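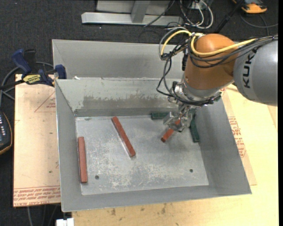 What is the best way to keep short bars in an open bin so that they are easy to pick out again?

Keep them in a single layer, leave a finger's width between each bar and the nearest wall, and do not fill the bin more than the floor allows.

Bars in Bins: Storage and Floor Wear
Project report, second-year Materials Handling course, Iltthorpe
Wiebke Rieger and Rehema Laizer

1. Background

The Grelterari project at Iltthorpe uses colored bars as stock pieces. They come in reddish-brown and dark green and are kept in open gray metal bins with flat floors. When we joined in the spring, the bars were put back in whatever way they landed. Some lay across the middle of the floor, some ended up along the foot of a wall, and some stood on end in the corners. People spent time getting them out, and the floors of the bins had become marked.

Our supervisor, Dr. Voß, asked us to look at two things. The first was how the position of a bar affects how long it takes to pick it up by hand. The second was where the floor of a bin wears and whether a liner would help. We had most of one term for this and finished in May.

2. The bins and the bars

All our trials used the same kind of bin. It is rectangular, with sloping walls and no lid. The floor has no ribs or dividers. The floors in use are light gray with whitish scuffs and scratches, mostly in the middle and toward the front. We borrowed one unused bin from the Skenine store for comparison, and its floor was an even gray all over.

The bars are much longer than they are wide. The color has no effect on handling. It is there so that the two groups can be told apart at a glance, and in our trials they were mixed on purpose. The reddish-brown ones show up clearly against the gray floor. The dark green ones are harder to see in the shadow of a wall, and the people who took part mentioned this several times without being asked.

3. Method

We logged 1,315 picks in total. For each pick we wrote down the color of the bar, its position, and the time from the word "go" to the bar being clear of the bin. Positions were put into four groups:

Open floor: no part of the bar within a finger's width of a wall or another bar.
Along a wall: the long side of the bar resting against the foot of a wall.
Leaning: one end raised on a wall.
Crossed: part of the bar under or over another bar.

The picks were done by 22 students from our year. Each of them worked standing up, with one hand, at the same bench height. They did not wear gloves. We first tried it with work gloves, but the times were so scattered that we dropped that set and started over.

For the wear part, we laid a paper grid over the floor of each bin and shaded in every square that had a visible mark. One of us shaded and the other checked. Then we swapped for the next bin. We repeated this after every 800 picks in the two bins we used for the liner test, and picks done only for the liner test are not part of the total given above.

4. Results: picking

Bars on the open floor were the quickest to pick up. It made no clear difference whether they lay straight or diagonally. Rehema had expected the diagonal ones to be slower, and they were not.

Bars along a wall were slower. Most people could not get a finger behind the bar and had to roll it or slide it away from the wall first. The rear wall was worse than the front wall, as the arm has to reach farther and the hand comes in at a flat angle.

Leaning bars gave mixed times. Some people found them easy and took the raised end straight away. Others knocked the bar down and then had to pick it up from the foot of the wall.

Crossed bars took the longest when the lower bar was the one asked for. When the upper bar was asked for, the times were close to those for the open floor.

The slowest single pick took 29 seconds. It was a green bar in a rear corner with another green bar lying over it, and the student dropped it twice.

5. Results: wear

In the bins that had been in use, most of the marked squares were in the middle and front areas. The strip along the rear wall was much cleaner. We think bars are mostly dropped in from the front and then dragged forward when they are taken out, but we did not film this and cannot show it.

A thin rubber mat cut to the size of the floor stopped new marks in the area it covered. It also made wall bars harder to slide, which added to the time. A mat that covered only the middle and front avoided this problem, but its rear edge curled up after a while and the ends of bars caught under it. We tried tape on the edge. The tape held for some days and then came loose at one corner.

6. What went wrong

Our first grid was drawn too large and we had to throw out the readings from it. We also did not note who was left-handed until partway through, so we cannot say anything about left and right walls. The lighting in the workroom changed between morning and late afternoon, and this probably affected the green bars more than the others.

7. Suggestions for the project

Put bars back by hand and lay them flat. Move any bar that has rolled to the foot of a wall before starting a new round. If a mat is used, cut it to the full floor and accept slower sliding, or leave the floor bare. The scuffs we recorded are surface marks, and we found no place where they made a bar catch.

A lighter color than dark green would help at the walls. We asked Skenine about this and were told that the present stock has to be used up first.

The tally sheets and shaded grids are in the blue folder in the course office. The sheets from the glove trial are at the back and are marked "not used."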